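Home | Visits | Checklists | Workshop notes | Contact

5 min read

Open day walk-round: handheld gripper demonstration, Bridance building

Checked by: Sarita Rawat
Second pair of eyes: Gilmar Nogueira
Date: 7th January
Visit reference: 2822
Visitors expected: up to 100, in two sittings
Host: Gistness

Marks used: OK, fix (sorted before doors open), watch (keep an eye on it all day).

1. Arrivals and ways out

Front doors open fully and stay open on the hook. OK

Fire exit by the goods lift clear on both sides. Fix. A stack of folded chairs from the Banlow delivery was leaning on the push bar side. Gilmar moved them to the store.

Sign-in table well back from the stairs. OK. Much better than in May, when the queue went halfway down them!

Visitor badges and the evacuation card handed over together. OK

Step-free route signed from the car park. Watch. The arrow at the corner turns in the wind. It has been taped, and I'd like somebody to look at it again at lunch.

2. Talk room

Seats: 40 set out, with a gap at the end of each row for wheelchairs. OK

Projector lead taped down the whole way. OK

Hearing loop tested from the back row. OK, and beautifully clear, I could hear Gilmar muttering about the biscuits.

Radio microphone batteries. Fix. Fresh ones in, spares in the top drawer.

Short film with captions switched on. OK. It opens with the old Wu arm sorting bottles, and I defy anyone under twelve (or over) to look away.

3. Demonstration room, before visitors come in

Room temperature comfortable. OK

Emergency stop on the big arm next door pressed, reset and pressed again by the person who will be running it. OK

Door to the big arm locked while groups are in here. OK. Key is with Gilmar, on the yellow cord.

Standing line marked on the floor. Fix. The old tape had lifted at one end. New tape down, and moved back a full pace so that the front row can't lean on the table.

First aid box sealed and in date. OK

Gripper batteries charged, spares kept out of reach of small hands. OK

Finger pads looked over for splits. OK. One pair was swapped yesterday evening as a precaution.

4. Demonstration table

I ran through this part with the demonstrator at the table, and it's the bit of the day I'm most excited about. People expect to stand and watch a machine, and then they find that a person holding a pair of grippers can teach it how to lay a table. The questions come thick and fast after that.

Table steady, feet locked. OK

Both grippers open and close fully without catching. OK

Marker cubes firmly fixed and wiped clean. OK. Please remind visitors not to touch the patterned faces, as greasy fingerprints spoil the tracking.

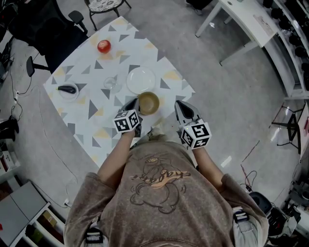
Drinking glass checked for chips. OK, though I'd still like a plastic one for the family sitting. The glass looks lovely and the grown-ups enjoy the suspense, so keep it for the afternoon.

Apple and aubergine: tell the children they aren't for eating. Watch. Both get handled all day long.

Cables on the floor. Watch. There are black ones over on the left and a tangle on the right, with a thin red wire lying loose on that side too. Visitors stay behind the line, so this is mainly for the demonstrator and whoever is helping. Covers to go over the walking route before the first group, and the tangle to be tied up.

Office chair behind the table. Fix. Roll it right back against the wall so it can't wander.

5. Hands-on turn for visitors

One visitor at the table at a time, helper within arm's reach. OK

Long hair tied back, scarves and lanyards off. Watch. Hair bands are in the tub by the door.

Hand wipes put out. OK

Under-eights use one gripper, with a grown-up supporting the wrist. OK. They're heavier than they look after a minute or so.

Turns kept to 2 minutes. Watch. I know, I know, it's hard to stop somebody who has nearly got the apple on the plate. Let them finish that move and then swap.

6. Still open

Cable covers: Gilmar, before the first sitting.
Plastic tumbler: Sarita, from the kitchen.
Arrow in the car park: whoever is on the door at lunch.

Room can open once the covers are down. Signed S. Rawat, countersigned G. Nogueira.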